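Comprei o aspirador vertical Listo da Plusel em novembro, depois de dois anos a lutar com um modelo com fio que batia em todas as portas. Já passou tempo suficiente para ter opinião, e a opinião é muito boa!

## O que vem na caixa

Corpo, tubo, escova grande para o chão, bico estreito e uma escova pequena para tecidos. O suporte de parede traz 2 parafusos e buchas (as minhas não serviram no pladur, usei outras). O manual só tem uma página em português, mas chega.

## Quarto e sala

Foi aqui que me conquistou. A escova pequena apanha pelo de gato nas almofadas, na colcha e na cabeceira sem puxar o tecido, e troca-se com uma mão só. Nas fronhas mais finas convém baixar para o modo suave - no normal cola-se um bocado.

Debaixo da cama o tubo deita-se quase por completo e chega à parede. Adoro isto, já não arrasto móveis.

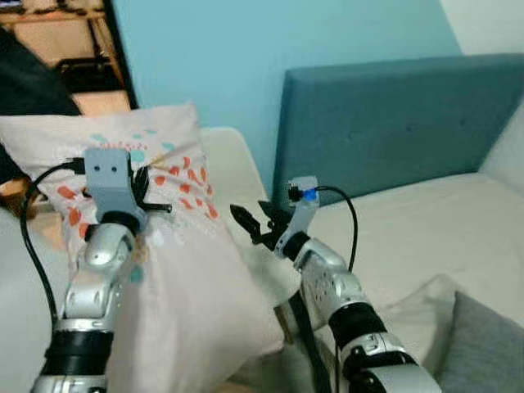

## Bateria e barulho

No modo suave faço a casa toda com uma carga. No turbo dura pouco, e só o uso no tapete da entrada. O barulho é um zumbido grave, dá para aspirar às oito da manhã sem ouvir o vizinho de baixo.

## O que melhorava

- O depósito é pequeno e o filtro larga pó quando se abre. Esvazio-o sempre na varanda.
- A luz da escova não se desliga.
- O carregador tem um cabo curto demais para a minha tomada.

## Preço

Paguei 280 euros na Vudum, com entrega incluída. Por esse valor não encontrei nada tão leve, e voltava a comprá-lo amanhã. Se tiverem tapetes altos na casa toda, experimentem primeiro numa loja.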